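Ticket: EP missing from artist page, two tracks credited to someone else
Opened by: Karine Gagnon, Otcombe Records
Product: Nedar distribution
Status: open, waiting on store
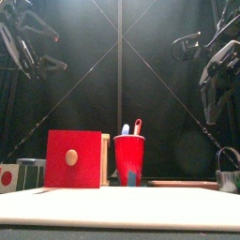 The EP is Ellwood's "Brurkolbridge", four tracks, delivered to you in good time for release on October 6, 2020. It went live. It also went live on the page of a different Ellwood, a man who makes slow accordion music and now has 900 new listeners expecting more rap. Our Ellwood has 37, most of them his cousins.

Steps tried so far:
Checked the artist ID in the release form. Correct.
Logged out and in again, as advised by your help page. Still correct, still wrong on the store.
Asked the other Ellwood nicely. He says he rather likes track two.

Reply from Casimiro Requena, Nedar support
Thanks Karine. The ID is right on tracks one and four. On two and three the featured artist field has "Ellwood" typed in by hand, so the store guessed. Could you clear that field and resubmit? Please don't take the release down, or you will lose the play counts.

Karine Gagnon
Cleared and resubmitted. Harvey Sandhu, who mixed it, is now listed as the main artist on track three. He is delighted. I am less so.

Casimiro Requena
That one is ours. The form moves the next name up when a field is left blank – known fault, logged in March. I've fixed it by hand and passed the page mix-up to the store. They quote 20 working days.

Karine Gagnon
The launch video is booked for next week and the link in it goes to an accordion. Any way to hurry them?

Casimiro Requena
I've marked it urgent, which changes the colour of the ticket. Josée McIntyre on our store team will chase. Use the direct link to the EP for now, not the artist page.

Karine Gagnon
Direct link works. Track three is right. Two is still with the accordion.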